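Home Forum > Floors and Entryways > General
Slippers for a no-shoes house, two pairs to choose from
Page 1 of 1

mudroom_mel
Member
Posts: 106
23 February 2022

We had the floors refinished in October and went no-shoes in the house after that. The floor guy put down a gloss coat, which I did not really want but my husband did, and now every bit of grit shows. So shoes come off at the door and everybody gets slippers.

The trouble is what slippers. I have gone through three kinds already. The first had hard plastic bottoms and they clacked. The second had some kind of dark rubber and I was wiping marks off the hallway every night. The third were knit sock things with dots on the bottom and the dots peeled.

I now have two pairs at home that I'm deciding between and want to buy more of one kind for guests, enough to keep a basket by the door. Budget is $50 for the lot, not per pair. First pair is from Timodora, closed toe, quilted, a grayish beige. 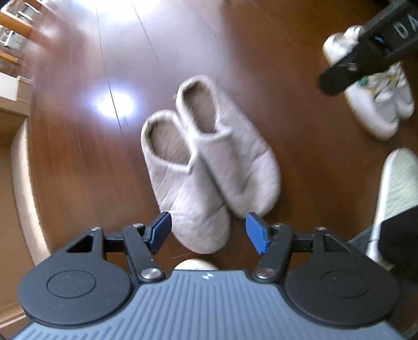 The quilted pair on the new floor

They are very soft and they weigh nothing. The heel is open so people can step in without bending over, and my mother in law has a bad hip so that matters. Lined with a brownish fleece. What I don't like is that the quilting holds dust in the stitched lines, and I think they will look tired by summer.

Does anybody have this kind and have you washed them?

gravel_driveway
Senior Member

I've had that style for two winters, different store. Wash them cold in a pillowcase, tie the top, and let them air dry. Do not put them in the dryer. Mine went in the dryer once and the sole curled up at the toe and never came back down.

The dust in the stitching comes out with a dry nail brush. Takes a minute.

oakandash
Member

What did they use for the finish? If it's a water based gloss you want to wait a good while before anything rubbery sits on it in one place for days. A basket is fine. A pair parked on the same spot by the couch is how I got two foot-shaped dull patches.

mudroom_mel
Member

Water based, yes. He told us two weeks before rugs and we gave it a month. It's been plenty long now. But I didn't think about the same spot thing, so thank you. My husband leaves his next to the recliner in exactly the same place every night.

tworugs
Member

I would not do guest slippers at all. People don't like putting their feet where other feet have been. We ask guests to take off their shoes and they go around in socks and it's fine. If somebody has cold feet they can ask for a blanket.

gravel_driveway
Senior Member

That's you. In my family you get handed slippers before you get handed a drink. I would feel odd in socks in somebody's house. Also socks on a gloss floor is how people end up on their back.

tworugs
Member

In twelve years of socks I have had no falls in my house. Fleece slippers with a smooth sole are worse than socks if you ask me. You can't feel the floor through them.

hallbench
Member

tworugs has a point about the soles. Mel, turn them over and tell us what the bottoms are. That decides it more than the tops do. If it's plain felt, no. If it's thin rubber with some pattern to it, fine. I keep Bakik ones by our door and the bottom is a tan rubber that leaves nothing behind. You can test with a white paper towel - put a little water on it, rub the sole hard, and look for color.

mudroom_mel
Member

Did the paper towel test on both pairs. Quilted ones left nothing. The other pair left nothing either on the first rub, and a very faint gray on the second, but I think that was dirt off the floor. I wiped the sole clean and tried again and there was nothing.

I forgot to show the other pair. They came from Drilley and they were on clearance. My daughter picked them out.
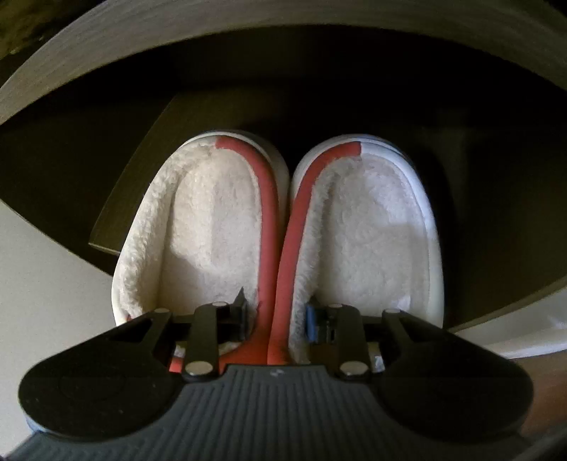 Second pair, with the coral red trim

Plush inside, both the footbed and up the walls, and it's cream. They're much warmer than the quilted ones. The outside is smooth, so I'd guess it wipes down easier. The red edging only goes along the inside of each slipper, so when you line them up the two red bands are side by side and you know right away which foot is which. The kids like that.

Against them: cream plush, with teenagers.

oakandash
Member

Cream plush is going to be gray plush. Doesn't matter who wears it. I'd go with the quilted for guests and keep the red ones for yourself.

hallbench
Member

I'd go the other way. A smooth outside can be wiped with a damp cloth in ten seconds. Quilted fabric cannot, you have to wash the whole slipper and then wait a day and a half for it to dry, and meanwhile somebody comes over. As for the inside, get thin removable insoles and put them on top of the plush. Toss the insoles in with the towels.

That's what I did with ours. A pack of plain cotton ones, cut to size with kitchen scissors.

gravel_driveway
Senior Member

Insoles slide around on plush. I tried it. You take your foot out and the insole comes with it.

hallbench
Member

A strip of hook tape under the heel end. It grabs the fleece with no glue.

gravel_driveway
Senior Member

Huh. OK. Might try that.

pantrydoor88
New Member

Question from somebody about to do the same thing. What sizes do you buy for guests? I have no idea if I should get all one size or what.

mudroom_mel
Member

I was going to buy mostly one size up from the middle. Open heels forgive a lot. A women's 9 fits me with room and my sister in law, who is smaller, had no trouble walking in them. The red trimmed ones run tighter. All that pile takes up space inside, at least until it packs down.

oakandash
Member

Get a couple of big ones too. Men never have slippers that fit at other people's houses. I'm a 13 and I spend holidays with my heels on the floor.

tworugs
Member

Or wear socks.

oakandash
Member

My heels are already in socks.

faulknerfarmhouse
Member

Reading along from Faulkner, where it's mud from now until May. We have the same setup with the basket and what I'd say is skip the basket. They get tossed in, the wet ones land on the dry ones, and people dig. I switched to a low open shelf with the pairs lined up toes to the wall. Guests can see what's there and step straight in. It takes up more wall than a basket but the entry looks neater for it.

A boot tray goes at one end for the real shoes, so the two don't mix.

mudroom_mel
Member

I like the look of that but I have a radiator on one side and the coat closet on the other. The space between is 50 inches minus the door swing, so really a good deal less. A basket fits. A shelf might if it's very shallow.

faulknerfarmhouse
Member

How shallow? Ours isn't much deeper than a slipper is long. If you set them at a slant they take less. Or hang a rail on the closet door and clip the pairs to it.

hallbench
Member

Don't clip the plush ones. It leaves a dent in the pile and they look chewed on. And keep them off the radiator. I know it's tempting to warm them up. The glue in the sole lets go.

gravel_driveway
Senior Member

Agree on the radiator. Next to it is fine, on it no.

pantrydoor88
New Member

Do you all have people wear the slippers in the bathroom too? My roommate thinks there should be separate ones.

tworugs
Member

Separate. Obviously.

oakandash
Member

We don't. Same slippers all over the house, except they come off at the bedroom rug.

mudroom_mel
Member

Same slippers here. I'm not running a second basket.

Update on the decision for anyone who cares. I wore the quilted pair for a full day and the red trimmed pair for a full day, doing the same things, cooking and laundry and up and down the stairs. The quilted ones came off my foot once on the stairs, going up with a full hamper. The other ones stayed on. By evening my feet were too hot in the plush though, and I had them off under the table at dinner.

I'm going with the quilted for the basket, several pairs, two of them large. They come in under budget by a few dollars if I don't get any more of the other kind. My daughter keeps the red ones, which was probably her plan. I'll put a sign on the stairs or something. Or just tell people to hold the rail.

hallbench
Member

Sounds fine. Brush them out before they ever get washed, it makes a difference with that stitching. And write the size inside the heel with a laundry pen so people don't have to try on three pairs.

mudroom_mel
Member

Good idea on the pen. The lining is brown-ish so I may need to sew in a bit of white tape first and write on that. I'll post again when I've washed the first pair.

gravel_driveway
Senior Member

Cold, pillowcase, no dryer.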